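Upholstery Fabric and Wood Panel Project
Final Report
Ilwood Technical College, Interior Materials Course
July 2019

1. Background

Our group was asked to choose a fabric for the bench seats in the Ilwood reading room. The old seats have a plain cotton cover that wrinkles where it meets the wood side panels. The course brief asked for a patterned fabric that would lie flat against the panel and still be easy to take off for washing. We had a materials budget of $300 and one school term to finish.

We did not build a whole bench. We worked with sample pieces of cloth laid next to a wooden panel, so that we could look at the line where the two meet. Most of the complaints about the old seats were about that line.

2. Materials

We compared 4 fabrics. Two came from Limport, a wholesaler that sells remnants by the yard. One was from Himum and one was from Sanna. All of them have a pattern on a light ground, which the reading room staff asked for in the first meeting. We washed each fabric once before cutting and pressed it with a household iron on the medium setting.

The panel was an offcut from the school shop. We sanded the edge by hand and wiped it down before putting any cloth beside it. The first time we skipped the wiping and got dust on the Himum sample, so that piece had to be washed again.

3. Method

Each fabric was cut, laid out and smoothed by hand from the center toward the wood. We checked three things: whether the cloth slid away from the panel, whether it bunched up along the edge, and whether the pattern looked crooked once it was in place. Each check was repeated after the cloth had been lifted and laid back down.

The order of the fabrics was changed between sessions. In June we ran all of the sessions in the same room with the blinds down, as daylight made small wrinkles hard to compare from one afternoon to the next.
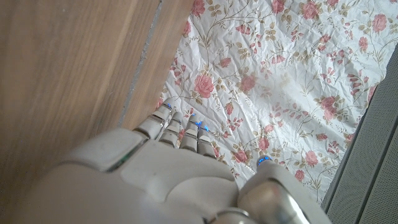
We wrote down a score from one to five for every check. Two members of the group scored separately and then compared sheets. If the scores were more than one point apart, the fabric was laid again and both people scored it a second time. By the end we had 344 scores on file, and 27 of them came from these repeats.

4. Results

The Sanna fabric had the best scores for staying in place. It is heavier than the others and has a rougher back, and it hardly moved when smoothed. It was harder to press, and the fold lines from the package were still showing after the first wash.

The Himum fabric looked best next to the wood but bunched along the edge more than we wanted. The two Limport fabrics were close to each other in every check. Both frayed badly when cut, and we lost part of one sample that way.

Pattern alignment was the weakest area for all of the fabrics. A small repeat hides a crooked edge better than a large one. We should have thought about this before ordering.

5. Problems

Our scoring sheet did not say how far from the panel to look for wrinkles. One of us counted wrinkles anywhere on the cloth and the other only counted those near the wood. We fixed the sheet after the second session and threw out the earlier scores, which are not part of the total given above.

6. Recommendation

We recommend the Sanna fabric for the bench seats, with a hem folded under on the panel side. It should be washed twice before it is cut. The leftover Himum cloth is enough for a pair of cushion covers if the reading room wants them.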